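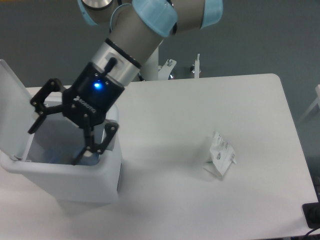
Every desk deserves its own bin – a proper one, small enough to live right beside your elbow. I've worked from home for seven years with a single big bin out in the kitchen, and my table was a museum of tea bags, receipts and pencil shavings. Then I bought a little one in February and I'm completely converted! Get one with a hinged lid that stands right up out of the way, and put a liner in it, even a thin bluish see-through one, so emptying it is a pleasure.

People tell me a bin on a table is ugly. Rubbish! A plain white one on a white table is lovely, and it's far nicer to look at than 100 scraps of paper. I now have two, and my neighbours are starting to come around.

2 min read
Filed under: Home Truths
7 comments · 300 shares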